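Automation in Small Spaces
Handout 8: House rules for tabletop cells
Tegwen Morris, Ternstead – revised 2018-10-01

Read this before the practical. Last February a whole section turned up having read only the title, and we spent the first hour on the title.

1. Where rules come from

There are three layers, and students mix them up every year. At the top are the published safety standards, written mostly with large industrial arms in mind, the kind that can throw an engine block across a room. Under those sits the risk assessment for your own cell, which you write and sign. Under that are the house rules, which exist on account of things people have done.

A small arm on a table isn't exempt from any of this. It can still pinch a finger, pull a connector off a board, or drive itself into the tabletop at full torque while you look for the mouse. The usual argument against writing a risk assessment for a desktop cell is that the arm is cute. Cuteness is not a recognized control measure.

2. Before power

Walk the cell with the power off. Both bases should be tight on the front rail; put a hand on each and try to move it. Follow every cable from shoulder to wrist and check that there is enough slack for the full reach and not so much that the arm can catch its own loop. Look under the rail as well. Boards and thin leads live down there, along with most of our intermittent faults.

Then agree out loud who has the stop button. "We both had it" is what the team says when neither of them did.

3. Shared reach

Two arms working over one table have a zone that either can enter. Draw it on paper before you write any motion code. The house rule is one arm in the shared zone at a time, unless the task really needs both, and in that case you write down which arm moves first and which one waits. Waiting means parked and holding still. It does not mean drifting gently toward the other arm in a spirit of cooperation.

Speed in the shared zone is capped at 44 percent of the cell limit. Please don't ask why 44. Eleri Gwynne picked it after a long afternoon with the Maddocks rig, and the number has outlived both the rig and her patience with the question.

4. Soft and stringy parts

Most of the textbook examples use blocks. Blocks are polite: they stay where you put them, and their far end moves when the near end does. Wire does neither. Pick up one strand and you may bring three friends and a basket.

For the Novero sorting exercise, the rules are:

Grip near a free end if you can see one.
Lift slowly and straight up, then pause and look at what came along.
If a second wire comes up with the first, lower both and open the gripper. Do not shake.
Never pull against a snag. Stop the arm, power down, then use your hands.
Keep loose wire clear of the arm bases and the rail.
Release inside the basket walls and back out along the path you came in on.

The second rule gets skipped the most. It costs a moment per pick, and over 100 picks that feels like a lot until you have spent the rest of the session cutting a strand out of a wrist joint.

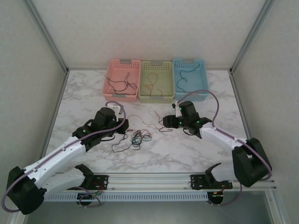 Fig. 9. Wire sorting cell: three baskets along the back, loose wires in the open center, an arm on each side.

Using Fig. 9, sketch the shared zone on the grid sheet and mark a parked position for each arm. Note where the wires lie in relation to the grippers, and remember that a long wire can belong to the reach of both arms even when its middle belongs to neither.

5. Logging

Every stop goes in the log, including the embarrassing ones. Write the time, which arm, what it was holding, and what you did next. "Robot acted weird" has been entered 9 times in the current book and has yet to help anyone fix a robot.

Near misses count too. If you moved your hand out of the way in time, that was a near miss – not good reflexes.

6. For next session

Bring a one-page risk assessment for the wire sorting cell, signed by both partners. Read the Grakodari case notes, at least as far as the part with the ladder. Closed shoes, hair tied back, no lanyards. The lanyard rule has no exceptions, and yes, I know mine is on as you read this. I take it off at the door.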